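Shop and stockroom all-rounder wanted at Pritasside

Hi, I'm Ishbel and I run the village grocery at Pritasside. We opened the doors in January with one till, a borrowed freezer and far too many tins of chickpeas, and it's gone so well that I need another pair of hands!

It's 200 hours spread over the spring to start with, mostly mornings, and I'd love it to turn into something longer if we get on. You'd be serving, taking in deliveries, packing the veg boxes (we do 40 a week now, mad) and keeping the shelves looking decent. I'm a bit fussy about shelves, I'll admit. Tall things at the back, labels facing out, and please don't cram it all in, I like a bit of space between the groceries on pale wood.
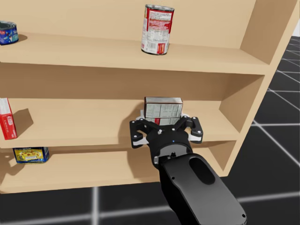 What I'm after

Somebody friendly who can add up and doesn't mind an early start. Shop experience is nice but I can teach you the till in a morning. You'll need to lift a sack of potatoes, and a driving licence would help with the Skustitz round, where the lanes are narrow and the dogs are loud.

What you get

A fair hourly wage (ring me and I'll tell you the rate), staff discount, bread from the day before and as much tea as you can drink. Salim Biwott does the books and pays everyone on time, bless him.

How to apply

Drop a note through the shop door or come in and ask for me, any time before February 25, 2019. No CV needed, just tell me a bit about yourself and which mornings you can't do.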